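Grosska Programme: Parliamentary and Coalition Monitoring
Interim progress report to the Mondia Fund
Report date: 2024-10-08
Prepared by the Clostero desk, Dunmore office

1. Purpose of the report

The report covers the second funding period of the Grosska Programme. Under the grant agreement the desk follows the formation, working and collapse of coalition governments in parliamentary systems, and publishes briefings for readers without specialist training. Spending is reported separately in the form required by the Fund.

2. Position against the work plan

The work plan set out three strands: a record of confidence votes, a set of country briefings, and a guide to caretaker conventions. The first is complete for the period. The second is behind. The third was started early, at the Fund's request, and exists in full draft.

The record of confidence votes now holds 302 entries. Each entry gives the chamber, the wording of the motion, the result, the number of members absent or abstaining, and what the government did next. Entries are checked against the official journal of the chamber where one is published. Where the journal appears only in summary, the entry is marked as provisional and is left out of any totals the desk publishes.

Of the planned country briefings, 30 have been published. Delays came mainly from the second check, which is done by a reader who had no part in the drafting. Two readers left during the summer and their places were filled late in the period. Drafts waited for longer than the work plan allows, and several had to be revised again when the government they described lost its majority.
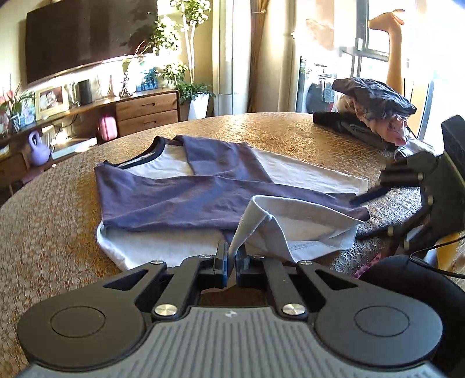

The desk considered dropping the second check for shorter briefings and decided against it. In the previous period the check found mistakes in the seat totals of small parties, most of them caused by members who had changed party without a by-election. These mistakes are small in number but can alter the statement of whether a government holds a majority, and that statement is the part most often quoted by others.

3. Changes in method

Three changes were made.

First, supply agreements are now recorded apart from full coalitions. The earlier record treated any party that voted with the government on the budget as a partner. This overstated the size of several coalitions and made minority governments look more secure than they were.

Second, the date on which a government ends is taken as the date of formal resignation or dismissal. The earlier practice of using the date of the lost vote has been dropped. Older entries have been corrected, apart from 56 for which no resignation date has yet been found in a reliable source. A list of these is kept with the record and is open to readers.

Third, briefings now carry a short note on who may call an early election and on what grounds. The note was added after readers wrote to ask why some leaders who lost a vote remained in office for months. It is kept to one paragraph and cites the relevant article of the constitution or standing order.

4. Guide to caretaker conventions

The draft runs through the powers commonly held by an outgoing government: routine spending, appointments, treaty business and the use of emergency powers. It separates limits written into law from limits that rest on custom. The second group proved harder to describe. Ministers and opposition members often disagree about what custom requires, and court rulings on the subject are few. Where there is no settled view the draft states both positions and gives the source for each.

An outside legal reading of the draft is under way. Comments are due in November. The desk does not propose to publish before they have been dealt with.

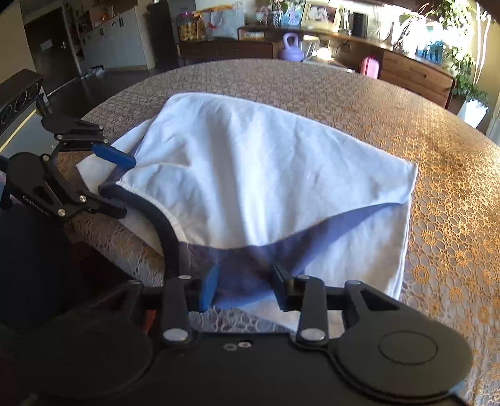
5. Difficulties and risks

The main risk to the programme is the number of elections held close together. The desk has staff to cover three fresh coalition negotiations at once. Above that number, the record is kept up to date but briefings are delayed. No change to the budget is requested on this account.

A further difficulty is access to sources. Two chambers moved their records to new websites during the period and older links no longer work. The desk now stores a copy of each journal page at the time it is cited. Links in earlier briefings are being replaced as those briefings come up for revision.

Translation remains slow for languages in which the Dunmore office has no reader. Outside translators are used, and their work adds between one and two weeks to a briefing.

6. Work for the next period

Clear the remaining drafts awaiting a second check.
Find resignation dates for the entries listed as incomplete.
Publish the caretaker guide once the legal comments have been answered.
Extend the record to upper chambers that can vote a government out of office.

The desk asks the Fund to confirm whether the extension to upper chambers may be charged to the existing research line.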